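Home Projects Student Work Archive Contact

Sorting a Small Household Pile: What One Cloth Can Hold
Project report, Melahat Başaran
Ivbridge College, Materials and Everyday Life, submitted 13th January

1. Purpose

The assignment was to pick an ordinary tidying job and write down how it is done. I chose the mixed pile, the kind that collects on a chair when things come out of bags and pockets and do not get put back. Food, packaging, clothing and cleaning supplies end up together. I wanted to know if sorting by material or sorting by where a thing belongs works better in a small room.

The budget was 400 and I did not use all of it. Most of the items were already in the Aksoy Street study room.

2. Setup

A party-style sheet went over an office chair and the pile was made on top of it. The sheet is striped and has a scalloped orange edge, so it is easy to tell what is on it and what has slid off. I had planned to use a plain tray from Fundau, but the tray was too shallow and things rolled. 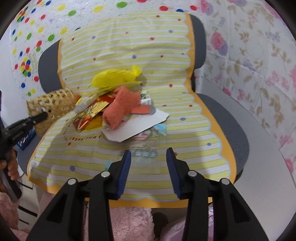

Fig. 1. Part of the pile on the striped cover, with the coral-red cloth and the foil wrapper.

Soft things were the hardest to place. A crumpled cloth takes up more room than it should and it hides whatever is under it. Wrappers are the opposite – they are flat and get lost. I went through the soft things first for this reason and left the wrappers for the end.

3. Method

I used two rules on different days.

Rule A was by material: fabric, paper, plastic, food, other. Rule B was by destination: kitchen, closet, desk, trash. Each item was picked up once and had to be put somewhere before the next one was touched. If I could not decide, it went to one side and I wrote down why.

The first plan had a third rule, sorting by size. My lab partner and I dropped it after one try. Small things from every part of the room ended up in the same box and had to be sorted again.

4. Results

Rule B was easier to follow. Under Rule A the main trouble was with things made for one use and kept for another. Packaging is a good case. The yellow foam fruit sleeve in Fig. 2 is plastic by material, but it was near the apple and I kept wanting to put the two together. The woven bamboo basket, lying on its side with things in it, was the same kind of problem. Rule A says to sort the basket and the contents apart, and Rule B lets them travel together. The white melamine sponge gave no trouble under Rule B and went to the kitchen.

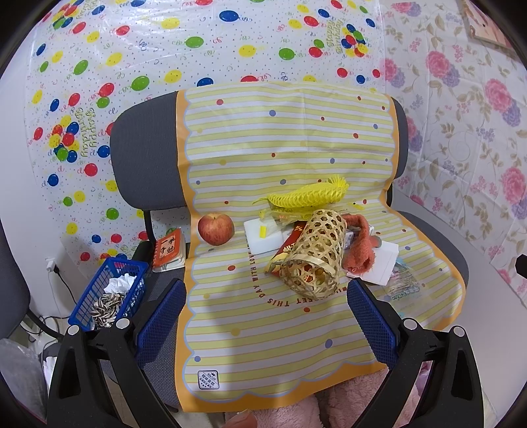

Rule B has its own weak point, and it is paper. Cards, small boxes and labels do not have a clear home in our room. The desk is already full and the ledge has turned into a second desk. An orange spiral notebook was sitting there on a stack of white papers, with a blue mesh basket of crumpled tissues and sunflower seed shells below it. None of that was part of the pile, but it showed me where loose paper goes when there is no place for it. I added a fifth destination, a folder for paper, and the undecided group got smaller.

5. What I would change

I would use a table. The chair back takes up part of the cover and the seat is narrow. I would also write the destinations on cards before starting, as they do in the Berolby handout. In May I plan to repeat the work with a second person who has not seen the pile.

Comments

deniz_k: We tried the by-room way at home and the paper problem is real. We use a shoebox.

Tomh: Did you time it? I looked for minutes and could not find any.

Melahat: No timing this round. I will add it in May.

rosalie: Good report. Section 4 was useful for my own project – I have the same trouble with packaging.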